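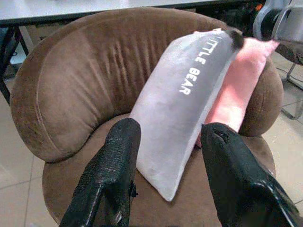 Ticket 275: Co-op session drops at chapter load, second player returned to menu

Product: Gullura (PC, two-player co-op)
Component: Network / session handoff
Severity: High
Status: Resolved, pending patch
Reported through: Support form

Original report

My partner and I are playing the co-op campaign online. We are in the same house on two PCs. Every time we finish chapter four and the game loads chapter five, my partner gets sent back to the main menu with the message "Session no longer available." I stay in the game alone. The partner character stands at the chapter start and does nothing. If I invite again, the invite shows up but accepting it gives the same message.

We have tried this nine times. It happens every time at the same place. Chapters one through four had no problems at all apart from some stutter in the bridge section.

Both PCs run the current version. We both bought the game in September and have no mods. I am the host. Wired connection for me, wireless for my partner.

Reply 1, Support

Thank you for the report. Please try the following in order and tell us which step, if any, changes the result.

1. Close the game on both PCs and restart both.
2. On the host PC, verify the game files from the launcher.
3. On the second PC, do the same.
4. Start the session from the chapter select screen, choosing chapter five directly, instead of continuing from the end of chapter four.
5. Swap hosts and repeat step 4.

Please also attach session.log from both PCs. It is in the Logs folder inside the save directory. The file is overwritten at each launch, so copy it before starting the game again.

Reply 2, Customer

Steps 1 to 3 made no difference. Verification found nothing wrong on my PC. On the second PC it replaced one file, but the drop still happened.

Step 4: chapter five is locked in chapter select for my partner. It is open for me. If I pick it, my partner can't ready up.

Step 5: with my partner hosting we can only start at chapter four. We played it through again. This time I was the one sent to the menu.

So it is always the player who is not hosting. Logs attached, two files, one from each PC. They are from the attempt in step 5.

Reply 3, Support

The logs are useful. On the host side the chapter load completes and the session moves to a new ID. On the client side the game keeps asking for the old ID until it gives up:

[NET] handoff begin, region Waria
[NET] client ack wait 3,000 ms
[NET] client ack timeout
[NET] slot 2 released
[SAVE] chapter flag not written for slot 2

The last line explains why chapter five is still locked for the second player. The flag is only written after the client confirms the handoff. The confirmation never arrives within the time allowed, so the host closes the slot.

We need to know why the client is slow. Please answer these:

Is the game installed on a hard disk or an SSD on each PC?
Is the overlay turned on?
Is cross-play turned on in the network settings?
Which voice chat setting are you using, in-game or off?

Reply 4, Customer

SSD on mine. Hard disk on the other one.
Overlay on for both.
Cross-play on for both. We never changed it.
In-game voice is off. We just talk.

When my partner hosts, I am the one who drops and I have the SSD, so I don't think it is the disk.

Reply 5, Support

Agreed, the disk does not account for both cases. Please turn off cross-play on both PCs. The setting is under Options, Network, and it needs a restart of the game to take effect. Leave the overlay as it is for now so that only one thing changes. Then play the end of chapter four again. You can load the last checkpoint before the generator room, no need to replay the full chapter.

Reply 6, Customer

Tried it. Chapter five loaded for both of us. It took longer than usual on the black screen, but nobody was dropped. We played up to the first lift and quit.

Turned cross-play back on to check and went back to the same checkpoint. Dropped again. Turned it off, worked again.

One new problem. The upgrade my partner bought at the end of chapter four is missing. The currency is gone too, 600 of it. Mine is fine.

Reply 7, Support

Thank you for testing it both ways. We have reproduced the drop here with cross-play on and both players behind the same router. With players on separate networks it does not occur. The matchmaking service, Jatuler, sees two clients at one address during the handoff and sends the new session ID to the host twice. The second player never receives it.

The missing upgrade is related. It was saved to the old session on an attempt that failed. To restore it:

1. Quit to the main menu on the second PC.
2. Open the save directory and find the folder named Backup.
3. Copy the file slot2.sav to the desktop. Do not open it.
4. Attach the file to this ticket.

We will correct it by hand and send it back. Please don't play co-op on that profile until you have the new file. Single player is fine.

Reply 8, Customer

File attached. There were two with nearly the same name, slot2.sav and slot2_old.sav. I sent the first one.

Reply 9, Support

The first one is correct. A repaired file is attached to this reply. Put it in the main save directory, replace the existing one, and start the game with cloud sync turned off. If the upgrade is there, save once, quit, and turn cloud sync back on. When the launcher asks which version to keep, choose Local.

Reply 10, Customer

Upgrade and currency are both back. Chapter five is now open in chapter select for both of us too. The launcher asked twice about the save, I chose Local both times.

Internal notes

Root cause: duplicate session ID delivery for clients sharing a public address, cross-play enabled only. Present since the Adams build. Earlier builds not affected.

Linked tickets: 19 with the same log pattern, all same-household players. Seven of them list missing upgrades. Send each of those the backup file instructions from Reply 7.

Workaround added to the help page: turn off cross-play on both PCs, restart, load last checkpoint.

Fix is in the next patch, scheduled for 19th November. Slot 2 flag will also be written on chapter completion and no longer wait for the handoff.

Stutter in the bridge section was mentioned in the original report and not followed up. Opened as a separate ticket under Performance.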